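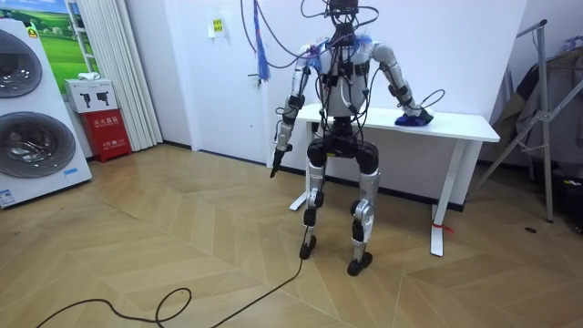

The Kanaan cell

The Kanaan cell is the table-wiping setup we run at Futcombe, and I've been the one looking after it long enough to be trusted with its entry in this wiki (sorry in advance). It is one two-legged humanoid, one white table and one blue cloth. The name came from Samer Karam and has stuck.

Setting up

Feet first, always. Both soles go flat on the wood before anyone powers the arms, then you walk the long floor cable round by hand and leave it a generous loop -- a tight one tugs at the ankle. The overhead bundle gets the same treatment at the shoulders. Next comes the wrist check, 60 slow turns a side, and I do mean slow! Samer once did them in a hurry and we spent until teatime finding zero again.

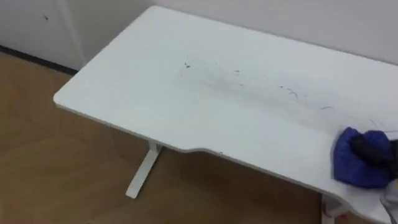 Wiping pressure is set on the left arm only. Too light and the cloth skates over the dirt, too heavy and it bunches up under the fingers and just pushes the dust along. We start at 7 on the Brametti scale and creep upwards. Hairs are the worst, they curl up and go wherever they like.

Upkeep and repairs

Finger pads get changed every 700 wipes. The left elbow actuator went in February, after 1,874 wipes on the counter, and the spare came over from Jekaston. Cable clips work loose all the time, so I keep a bag of them in my coat.

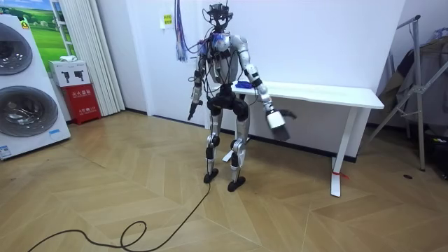 Yara Issa disagrees with the pad interval and has written on the talk page that 700 is far too long: "Mine are shiny well before that. Change them when they stop gripping and forget the counter."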